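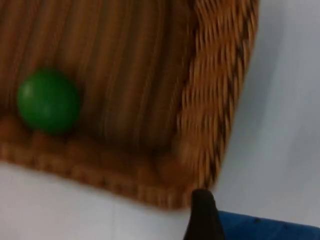

Put the borrowing shelf back in the library

Our branch library lent out things as well as books for five years. You could take home a sewing machine, a carpet cleaner, a projector, a set of garden games or a box of toys, and you had them for two weeks on an ordinary library card. In May the council closed the scheme. The notice said that it was "no longer aligned with core provision", and that people could find similar items through a commercial service called Merkis.

I think this was a mistake, and I think the reasons given for it were poor ones.

Start with the money. The saving, according to the papers for the meeting, is 2,312 pounds a year. Most of that was for electrical safety testing and for replacing worn parts. The staff time was not counted because the desk is staffed anyway. A council our size spends more than that on printing. I don't say that small sums don't matter, but a small saving ought to be set against what is lost, and the papers had nothing at all on that side of the page.

What was lost is over 600 loans a year. I know a few of the people who made them. A neighbour of mine cleaned every carpet in her flat before she moved out and got her deposit back in full. The carpet cleaner would have cost her more to hire for a weekend than she spends on food in the same time. My own household borrowed the projector twice and the hedge trimmer every spring. We have one hedge. It would be silly for us to own a hedge trimmer, and it is just as silly for the eleven other houses in our row, nearly all of which have now gone out and bought one.

The toy boxes were the part I expected people to defend loudest, and they did. Children get tired of toys quickly. Parents know this and buy them anyway, and after a few months the things go to the charity shop or the tip. A box that goes from house to house does the same job for far less. Some pieces went missing, of course. Zsófia Virág, who ran the shelf on Friday afternoons, kept a tub of odd balls and spare bricks under the desk and topped up the boxes when they came back short. That was the whole of the stock control system and it worked well enough.

The council's main argument was that Merkis does the same thing. It doesn't. Merkis is an app where people rent their belongings to each other. You need a smartphone, a bank card and a deposit, and you need somebody nearby who owns the thing and is in when you want it. I looked for a sewing machine and the nearest was in Darnia, two buses away. The price for a week was fair if you have it to spare. A good many of the people who used the shelf didn't, and some of them would not have passed the identity check either. A library card asks for your name and an address, and a child can have one.

The second argument was about risk. If a borrowed drill hurts someone, who pays? It is a reasonable question and it had already been answered. Every electrical item was tested on its return by Endex, the same firm that tests the kettles and computers in the council's own offices. The scheme was covered under the library's insurance. In five years there was not one claim. I asked whether the insurer had raised any concern and was told that it had not been consulted.

There is a fair case on the other side, and Vilho Toivonen put it well in his letter to this site last month. He says that a library is for reading, that it has lost staff and opening hours, and that whatever is left should go on books. I agree with him about the hours. But closing the shelf has not bought a single extra book. The money went back into the general budget. He also says that the shelf took up space, and it did – a bay and a half next to the large print. The bay now holds leaflets.

I would also ask him who was coming through the door. A man who comes in for a pressure washer has to walk past the new fiction to reach it. The staff told me that people joined for the tools and then took out books, and I believe them because I was one. I had not held a library card since school. I joined for the hedge trimmer and came home with a novel as well.

None of this would be hard to put right. The items are in the basement of the Hyvönen building, boxed up and labelled, waiting to be sold. The booking sheet was a ring binder. The council could reverse the decision at its next meeting, and I hope that anyone who used the shelf will write to their councillor before then and say what they borrowed.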